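The Long Way to the Operating Room

When I call Cuiping Shao she asks if I can give her a minute, because there is soup on the stove and she doesn't trust it. I can hear a lid being moved and a radio going off, and then she is back, a little out of breath and laughing. We had planned to talk for half an hour. We end up talking through most of the afternoon, and I'm told later that the soup was fine.

Cuiping is a veterinary surgeon in Mundasthorpe, a town of 3,344 people with one main street and, as she puts it, "more goats than parking spaces." She came to the work late. Until she was in her thirties she kept the books for Guven, a feed supplier two counties over, and she says she liked it well enough.

"I was good with the ledgers and I liked the farmers," she says. "They would come in to pay their bills and stay to tell me about a calf that wouldn't stand up, or a ewe with a bad foot. I started reading at night so I could ask better questions. Then one November my own dog got sick, and I drove her 177 miles to find somebody who could operate. I sat in that waiting room and thought, well, why is it 177 miles?"

The dog, a brown mutt named Hầu, lived another eight years. She was named by Cuiping's closest friend, Quyên Triệu, who was also the one who talked her into applying to school.

"Quyên filled in the first page of the form herself and left it on my kitchen table with a pen on top," Cuiping says. "She's like that. She would deny it if you asked her."

(I did ask, and Quyên does deny it – she says it was only half a page.)

School was hard, and Cuiping doesn't dress it up. She was older than most of her classmates and out of practice at sitting still for exams. She rented a room over a bakery, which was lovely at five in the morning and very bad for her waistline, and she failed anatomy the first time through.

"I cried in the car and then I went in and bought the book again, a clean copy, so I wouldn't have to look at my old notes," she says. "The second time I drew everything. I can't draw! But if I had to decide where the line went, I had to know where the thing was."

What she took to right away was the handwork. Her grandmother had been a seamstress and had taught her to sew buttonholes when she was small, pulling out every bad one and handing the cloth back without a word. Cuiping still thinks about those buttonholes when she closes a wound.

"You learn what the material wants," she says. "Skin is one thing, the layers under it are another. You go slowly and you look at what's in front of you, and you don't pull."

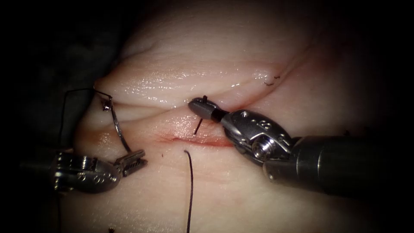
A short incision in soft tissue, with an instrument reaching in from the right.

She opened Stomlow, her two-room clinic, in a former shoe store, and the long bench where people used to try on boots is now where they sit with their cats. In the first year she had 200 patients on the books, a good many of them belonging to the same farmers who used to lean on her counter at the feed store. One of them still calls her "the bookkeeper," and she answers to it.

I ask whether she ever wishes she had started sooner. She takes so long to answer that I wonder if we've been cut off.

"I used to," she says. "But I know how to talk to people about money when they're frightened, and I learned that at Guven. I know how to listen to a long story about a ewe. I don't know that I'd have had that at twenty-five."

These days she is trying to take one evening a week off, with mixed results. There is a new dog, too, a young one with enormous feet, who barks twice while we're saying goodbye. Cuiping tells her to hush, tells me to come by and see the clinic, and goes to find a bowl.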